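Posted: Nov 21, 2022 in Community, Around the House

If you've been putting off the bedside drawer until after the holidays (and who hasn't!), the neighbours behind the Urkeo Tidy Month would love you to bring it forward a little. The idea started small, with Marion MacRitchie and a couple of friends from the Malletti building swapping notes over coffee in July, and it has grown into quite a cheerful thing, with 139 households signed up so far and more names arriving every evening.

This week's theme is the bedroom, and in particular those corners by the bed where cords gather and drawers fill up with whatever was in your hand at bedtime. 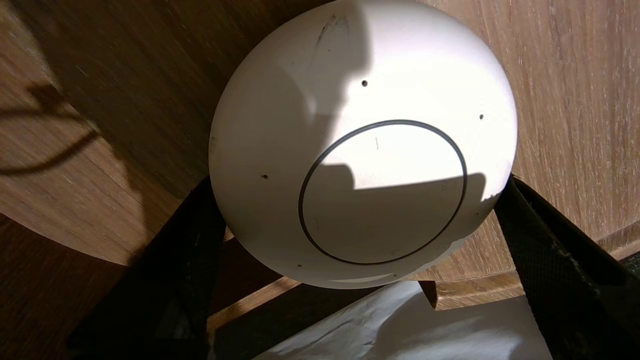
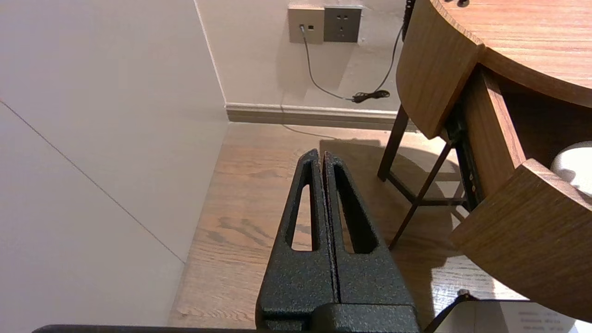
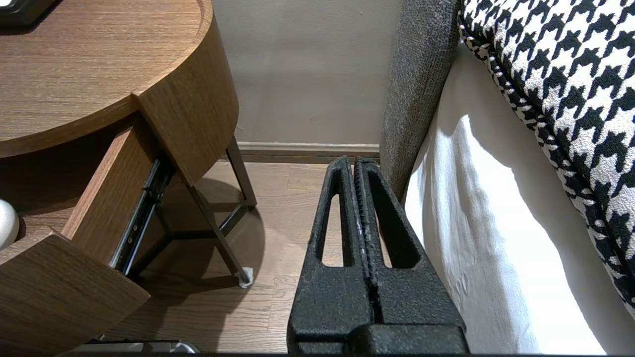
Marion's advice is to pull the drawer right out as far as it will go, take everything out onto the bed, and be kind to yourself about what you find. Cords come next, and she likes to label both ends before anything goes back behind the furniture, with a bit of masking tape and a good dark pen.

Elli Kuusisto will be collecting spare lamps, chargers and small household odds and ends at the Pelkonen hall on Saturday morning, and there'll be tea on, of course. Last year's swap table found new homes for 132 items, including a very heavy clock that took two people to carry to the car. Kitchens are up next, so start eyeing that bottom cupboard.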